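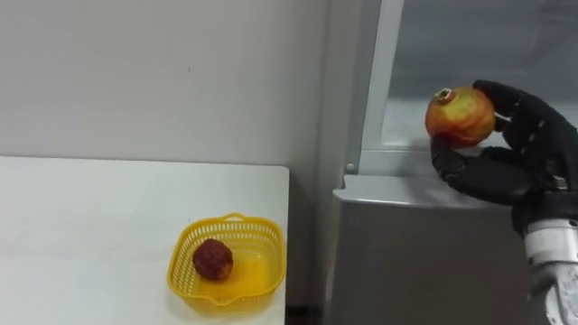
Attachment 1: fruit and yellow basket

Ticket 203: Contact form on portfolio site does not send
Opened by: Wafula Mollel
Product: Takarlow site builder, Temba theme
Priority: normal

Wednesday, March 23, 2022

Hello support team,

I am a freelance copywriter and my portfolio is built with Takarlow. A client at Bevport wrote to me by the form and did not get an answer. When I checked, the message was not in my inbox and not in spam. I then sent seven test messages from my phone. Each time the page showed "Thank you, I will reply soon", but no message came.

What I tried already:
Changed the receiving address to my second mailbox. Same result.
Removed the file upload field. Same result.
Switched from the Temba theme to the default theme. Same result, so I switched back.

One more thing, smaller. My "About me" text is cut after 700 characters on the phone. On the computer it is complete. I would like to keep the full text, it has the list of my clients.

Reply from support (Lekevau desk)

Hi Wafula, thank you for the clear list. Your form still uses the old sender address from before you connected your own domain. Please open Settings, Forms, Sender, choose the new domain and save. Then wait 30 minutes before testing. For the text, open the block and turn off "Shorten on mobile".

Reply from Wafula Mollel

I changed the sender and waited. Two test messages arrived, both in the main inbox. The text is also complete on the phone now, thank you.

I have one question left. Are the lost messages stored somewhere? The Bevport client wanted a product text for May and I do not have the details.

Reply from support

They are under Forms, Archive, Undelivered. You can export them from there.

Reply from Wafula Mollel

I found the message and answered the client. Please close the ticket.

Status: closed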